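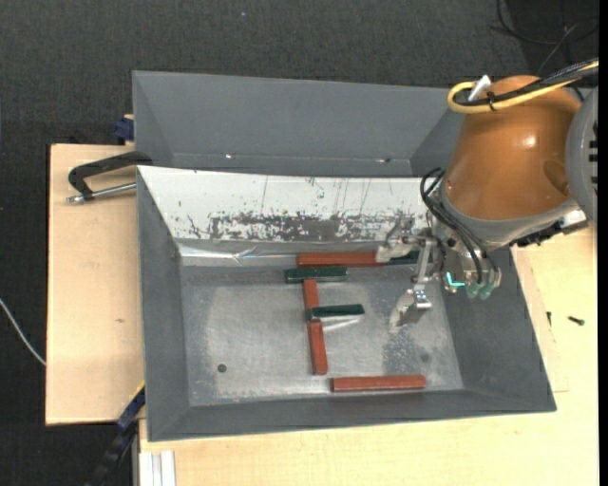 ## Chapter 3: Bins, Boxes and the Stuff Inside Them

I learned most of what I know about storage from one very messy parts room at Farquharson, where I spent 12 months fetching things for other people. My boss, Angus Tosh, had a rule I thought was silly at the time: before you put anything in a bin, reach into it while it's empty. Try the corners. Can your fingers get under something lying flat against the wall? If they can't, you've already found your first problem (and you haven't even bought any parts yet!).

So this chapter is about open bins and the plain, blocky items people drop into them. We'll look at sloped walls versus straight ones, smooth floors versus lined ones, and why a long block lying flush along an edge takes more effort to pick up than the same block out in the open. I'll also spend a fair bit of time on wear, which I love. Scratches tell you that a surface has been rubbed or knocked, and a bin at the end of its life can be a better teacher than a new one.

Deepak Malhotra tested the exercises with his evening class, and he begged me to warn you about Exercise 3.4. It takes almost 50 minutes, so don't start it right before lunch. You'll need two bins, a handful of blocks in two colors, and a pencil.

### 3.1 Getting a Hand In

Let's start with the opening. Measure across the top of your bin, then across the floor, and write both numbers down.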